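## 4. Loading island figures into Karaki

Karaki will accept any number you give it. It won't ask where the number came from, and the green check mark beside a finished record means only that the boxes are full. Treat it that way.

You need the Vemis boundary file and a population table for the same set of islands. The sample set has 53 islands. If yours has a different total, find out why before you start.

1. Open **Regions > Import** and choose the Vemis boundary file.
2. Wait for the outline map to draw. On older machines this can take more than 12 minutes, whatever the progress bar claims.
3. Choose **Add table** and select your population table.
4. Under **Match by**, pick **Island code**. The default is **Name**. Change it.
5. Click **Preview** and read the list of unmatched rows.
6. Fix those rows in the table, save it, and repeat step 5 until the list is empty.
7. Click **Commit**.

> **Caution:** Commit overwrites the old figures and there is no undo. Export a copy first. The automatic backup is said to cover this, but it keeps only boundary changes.

### 4.1 Islands that share a name with something else

Curdale is the usual trap. It's an island, and it's also a municipality that takes in the island plus a strip of mainland. The island has 2,343 residents. Tables downloaded from elsewhere often give the municipal count under the same name, and matching by name will happily take it.

- Open the record and check that **Type** reads *Island*.
- Compare the area on the record with the area of the outline.
- If the two don't agree, remove the population figure and leave the field blank.

> **Note:** Brulico is two islands joined by a causeway. Karaki stores it as one record. We don't find the argument for this convincing, but splitting it breaks the ranking page, so leave it joined.

### 4.2 Coastline length

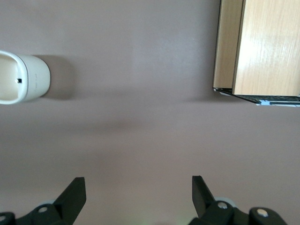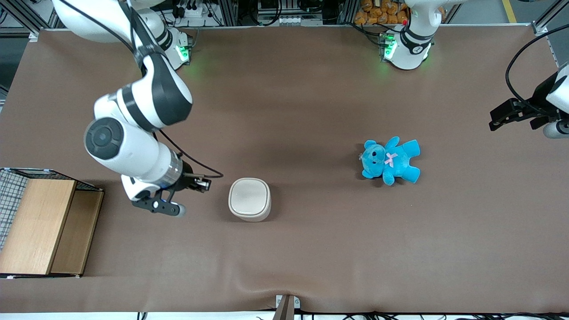 Coastline length is the least trustworthy figure in the whole record, and the **Recalculate** button doesn't improve it. The result depends on the **Detail** setting, which decides how many small bends are traced. Think of the brown mat in the second photo: follow the soft wrinkle along its front edge up and down and you get a longer line than a ruler laid from end to end would give you. Neither answer is wrong, and they can't be compared. Set **Detail** to *Medium* for every island, write the setting in the **Source** box, and ignore any ranking by coastline that doesn't state what setting it used.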